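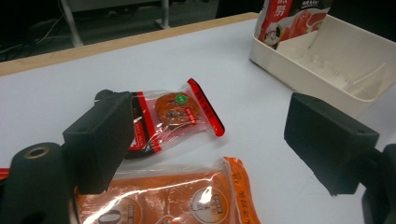
Reltar-Forum > Manipulation > Vormachen per Handgreifer: wie viele Durchgänge?

schlupf_k, 6. Januar 2018
Wir bauen die Odukoya-Auswertung nach, mit Snackpackungen und weißer Schale. 100 Durchgänge vorgemacht, Policy trainiert, und bei 20 Testläufen ging die Tüte 4 Mal daneben. Auf starre Klötzchen bezogen wäre das peinlich, bei knittriger Folie bin ich fast gerührt. Seit Juli weiß ich mehr über Knabberzeug als über Regelungstechnik. 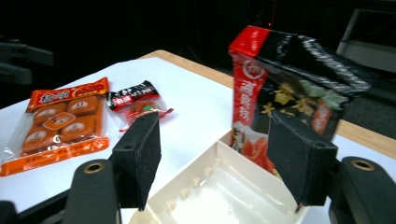
Re: Vormachen per Handgreifer
backenbremse
Glückwunsch, nur sagen 20 Testläufe gar nichts. Lag die Schale immer am selben Fleck? Dann hat das Netz eine Adresse auswendig gelernt.

Re: Re: Vormachen per Handgreifer
schlupf_k
Die Schale wandert, so weit das Papier reicht. Die Packungen auch.

Re: Re: Re: Vormachen per Handgreifer
Matotdale
Mich stört was anderes. Ihr nehmt mit 2 Greifern auf, einer pro Hand, und wertet dann nur die Hand aus, die die Tüte hält.
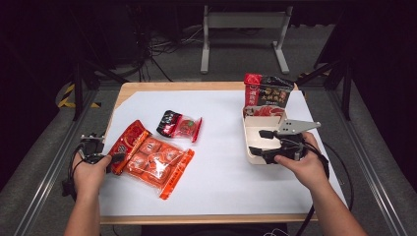 Die andere macht beim Menschen aber ständig irgendwas mit, und das landet alles in den Daten. In der Gruppe Erkurside haben wir die Hände getrennt gelabelt. War eine Strafarbeit, die Kurve wurde trotzdem besser.

backenbremse
Bei euch wurde die Kurve auch besser, als der Testsatz kleiner wurde.

Matotdale
Das war ein anderes Paper.

schlupf_k
Ich label jetzt mal die linke Hand. Meldet euch, wenn ihr nichts von mir hört.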